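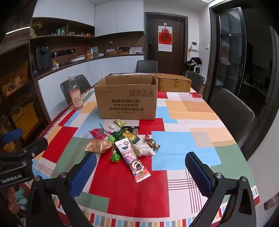
Snacks on the patchwork tablecloth.

Filed under: Workshop notes / Heavy transport

April, 07:40. Jacking trial for the Verkordale transformer, second attempt. Load is a 235 t dummy on the Cutside skid frame, four climbing jacks, one per corner, timber packing on steel mats.

Yesterday's run stopped at the third stroke with the northeast corner lagging 13 mm behind the others. Rocío Cárdenas swapped the flow divider on that leg overnight and bled the line twice. Old divider is on the bench, tagged. Do not put it back in stores.

Stroke 1: all corners within 2 mm. Stroke 2: same. Stroke 3: northeast lagging again, 5 mm, held steady through stroke 4. Pressure on that leg reads higher than the southwest, which fits the center of gravity sitting off toward the cooler side. The drawing from Usuga has it on the centerline. I trust the load cells over the drawing.

Stopped at 08:55 and locked off on the collars. No creep over 36 minutes by dial gauge.

Open items:
- Ask Usuga for the weighing report, not the estimate.
- Recalculate corner loads with the shifted center. Murdo Pringle has the spreadsheet. Check that he has the revised skid frame weight in it.
- Packing under northeast: top course has crushed along one edge. Replace with hardwood before the next lift.
- Olis trailer deck height is still given two ways in the method statement. Measure it at the axle pressure we will run.

13:10. Lowered in reverse order, one course at a time. Northeast came down level with the rest. Hoses capped, pump drained to the mark. Next trial waits on the new corner loads.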